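Piltitz House shared kitchen: frequently asked questions

Who can book the kitchen?

Anyone who lives in the building, plus groups that have signed the yearly form. Outside groups need a resident to book for them and to be there for the whole session.

How do I book?

Fill in the slip by the post boxes or email the office. Bookings for the month after next open on the first of each month. We do not take bookings by phone.

What does it cost?

Residents pay nothing for the first 4 hours in a month. After that there is an hourly charge, which is listed on the slip. Groups are billed at the end of the month.

Can I swap my slot with another resident?

Yes, as long as you both tell Beatriz Arruda in the office before the earlier of the two sessions. If you swap without telling us, the person on the list is the one who pays for any cleaning.
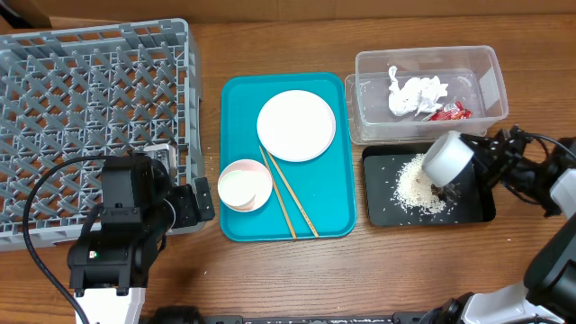 How many people can be in the kitchen at once?

Up to 20, including children. This is a fire limit and we can't raise it for parties. The dining room next door has its own limit, which is on the door.

What is the door code?

The code for the outer door is 2454. The kitchen itself is opened with a key, which you sign out from the office. Please don't write the code on invitations.

Can I leave food in the fridge?

Only on the bottom two shelves, with your name and flat number on it. Anything without a name is thrown out when the fridge is cleaned. The freezer is for the lunch club.

Which oven should I use?

The Mendes oven on the left is for general use. The one on the right is kept for the lunch club and is switched off at the wall.

The microwave keeps stopping. Is it broken?

It is rated at 700 watts and cuts out if the door is not pushed fully shut. If it still stops after that, put a note in the repairs book.

Do I have to wash up before I leave?

Yes. Wash, dry and put away everything you used, and leave the sink clear. The next booking may start straight after yours.

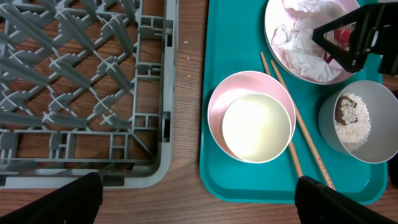
Page last updated: January

Where does the rubbish go?

Food waste goes in the brown caddy and then into the outside bin by the Darano Road gate. Glass has to be taken to the bottle bank. Cardboard should be flattened.

I broke something. What should I do?

Write it in the repairs book. We don't charge for the odd plate or glass. For anything electrical, unplug it and speak to Keith Sheehan.

Can I bring my own equipment?

Small items are fine if the plug and lead are in good order. Gas burners and deep fat fryers are not allowed.

How late can I stay?

Bookings end at 10pm. The heating goes off at 9.30pm.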